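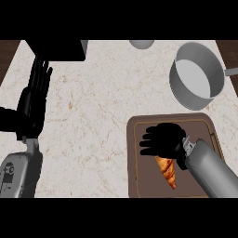 Off-white marble with fine brown and tan veining.

Friday, June 19, 2026

Shop at 91 degrees by lunch. The poultices are drying faster than they should and so am I.

Carrying on with the stain offcuts from the Pomar job. For anyone picking this up cold: Pomar is the bakery out in Nekden that wanted pale marble for the front counter, was told about pale marble, signed the sheet that says it had been told about pale marble, and called in April to report that pale marble stains. We kept the sink cutouts from that slab, so at least we're ruining the right stone. Eight test pieces, all honed to 200 grit, all sealed with Traltum except the two controls. Numbered on the back in pencil. Number 5 is also numbered on the front, in pencil, which is now its own stain test.

Stains applied Monday and left overnight under a plastic tub: olive oil, coffee, red wine, turmeric in butter (Pomar makes a bun), and a wet steel can for rust. Lemon juice as well, although that's an etch and no poultice in the world will touch it. I included it so that I'd have something to point at the next time a customer uses the word "stain" for a place where the polish has been eaten off.

Poultice A: baking soda and water. Mixed to peanut butter, spread a quarter inch thick, covered in plastic with a few pinholes. Did nothing for the oil. Lightened the coffee a little. Cheap, harmless, mildly encouraging, like most advice.

Poultice B: whiting and 6 percent peroxide. Coffee gone on the sealed piece after one round. Wine reduced to a gray shadow you can only find if you know where you put it. Turmeric went from road-sign yellow to a pale custard, and I suspect the last of it is the butter holding on to the color. Put that piece on the windowsill to see whether sunlight finishes it off. Do NOT try B on the dark green stuff in the rack.

Poultice C: whiting and acetone. Best on the oil by a long way. It also skins over before you can get the plastic down in this heat. Second batch I mixed wetter and worked in smaller patches, and that held together. Door open, fan on, no grinding on the other bench while it's out. I'll write that on the whiteboard too, where it can be ignored in larger letters.

Poultice D: the Yeoh ready-mix. Smells of oranges. The tub says it is suitable for all stains on all stone, and the small print then takes away most stains and several stones. On oil it did slightly better than A and a good deal worse than C. On rust it did nothing, though to be fair so did everything else. Rust needs its own product and I've ordered a small one.

Things that went wrong:

I scraped the first C off with a steel putty knife out of pure habit and left a bright little scratch across number 3. Plastic scraper only. We own plastic scrapers. They live in the drawer labeled "tape."

Peeled B off the wine piece too early. The middle was still damp, and as far as I can tell some of the color simply went back down where it came from. The second round on the same piece, left until it was chalky and lifting at the edges by itself, was far better. The waiting is the whole job. I've known this for years and I still lift a corner to look.

The unsealed controls were a surprise. I expected them to be hopeless, and the oil one is, but coffee came out of the bare stone nearly as well as out of the sealed. So either the Traltum buys you time and not much else, or I put it on badly. I did the offcuts at the end of a long day and didn't buff the second coat the way the can asks. Will redo two pieces properly before I say anything unkind to the sales rep.

Note on looking at the results. Veins are a menace. Spent a good while this morning admiring a faint tan line that poultice B had refused to shift, and it was in the slab when it left the quarry. On a stone with wandering brown and tan veins you need a record of the piece before you put anything on it, wetted and dry, or you will end up chasing geology with peroxide. I had the dry ones. I didn't have the wet ones. Wetting brings up marks you'd never see otherwise, some of them old and some of them yours.

Also, judge the pieces at the window and then again under the bench light. Number 2 passed at the window and failed under the lamp, and the bakery has lamps.

What I'd tell Pomar if they rang today, which they won't, as they ring on days when I haven't got an answer:

Peroxide poultice for the coffee ring by the register, two rounds, left until fully dry each time. Acetone poultice for the oil patch under the tray stand, done by us after closing and not by whoever is on the early shift. The dull spots by the lemon tarts are etches and want rehoning. We could hone the whole run down a touch so the next ones show less, and there will be next ones. Or they could put the tarts on a board. I suggested a board in the first quote. It was described as "not the look."

Still to do:
Leave turmeric on the sill over the weekend, turn it once.
Redo Traltum on two fresh offcuts, buffing both coats.
Rust, when the rust stuff comes.
Try C with the plastic taped on all sides and no pinholes, to slow it down.
Wet and dry pictures of everything BEFORE staining, filed by number.
Label the drawer.

Whoever borrowed the good kitchen scale: I've been mixing by eye since Wednesday and the notebook now says "peanut butter" where it ought to say grams. When it comes back I'll weigh one batch of each and write the ratios inside the cover. Until then, smooth peanut butter, and stir it again before you spread.

Later. Lifted a corner of the second C on number 7. Still damp. Put it back.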